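Restringing stretch bracelets – elastic or wire?

beadnut84
Posted 12 Aug 2024
OK so I sell a few stretch bracelets at the Tudlow craft market and I've now had 3 come back to me since March with snapped elastic. Same cord every time, the Dedik 0.8 mm clear stuff. The beads are fine, the customers were really nice about it, but I'm embarrassed! Do I go thicker, double it up, or give up on elastic completely and learn to crimp?

mossyporch
Double it up. I used the Dedik cord for ages and a single strand always went at the knot for me. Pre-stretch it first too – give it a few good hard tugs before you thread anything. If you skip that it relaxes later and you get those ugly gaps.

gluegunmom
Going to disagree with mossyporch here. Doubling only helps if the holes are smooth. With cheap glass beads the edges of the hole are like little saws and they'll chew through two strands nearly as fast as one. Get a bead reamer and run it through every hole. Yes it's boring. I did 116 beads in one evening in front of the TV and my hand was a claw the next morning, but none of that batch has come back.

beadnut84
Ugh, I hadn't even thought about the holes. The ones that broke were all chunky round ones like these:
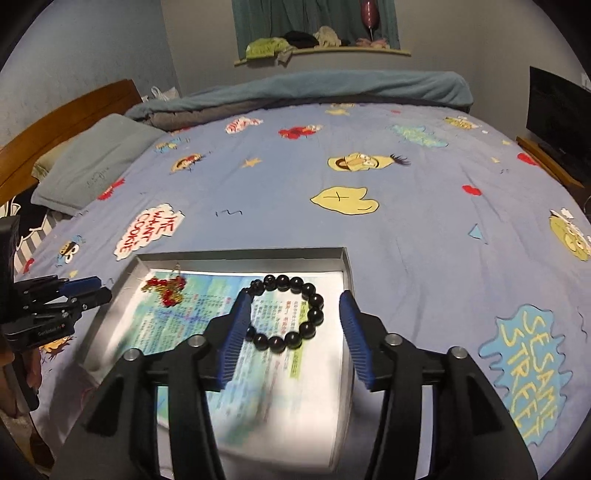

Black round beads, the style that keeps coming back to me

So a reamer is on the list. Does the Plakex one work or do I need the electric kind?

gluegunmom
Plakex hand one is fine. Keep the bead wet while you do it or you'll wear the tip down (and breathe in dust, yuck).

kerfuffle_k
Unpopular opinion, I wouldn't sell elastic at all. Every stretch bracelet dies sooner or later, and then somebody's on their hands and knees looking for beads under a restaurant table. Beading wire, crimps, a decent clasp. I get mine from Kerekes, and a big spool has lasted me years.

mossyporch
Sure, but my customers won't buy clasps! Half of them can't do one up with one hand, me included. I offer a free restring for life and hardly anyone takes me up on it.

kerfuffle_k
Magnetic clasp?

mossyporch
Sticks to the fridge, the car door, my other bracelets...

tinybeadbarn
What knot are you using, OP? If it's a plain overhand, that's your problem right there. Surgeon's knot, pull it tight, tiny dot of glue, let it sit overnight, then tuck it inside a bead. I have a tub of 2,000 spacer beads I'll never get through, so I put a big-holed one in each bracelet just to hide the knot.

beadnut84
It's an overhand, yes. Don't yell at me. I'll redo one with the surgeon's knot and doubled cord and wear it myself for a month before I put any more on the table. What glue do you use?

tinybeadbarn
Anything that dries flexible. Superglue goes brittle and cuts into the cord, so skip that one.

gluegunmom
I use superglue and it's been fine for me, for what it's worth. Just ream your holes!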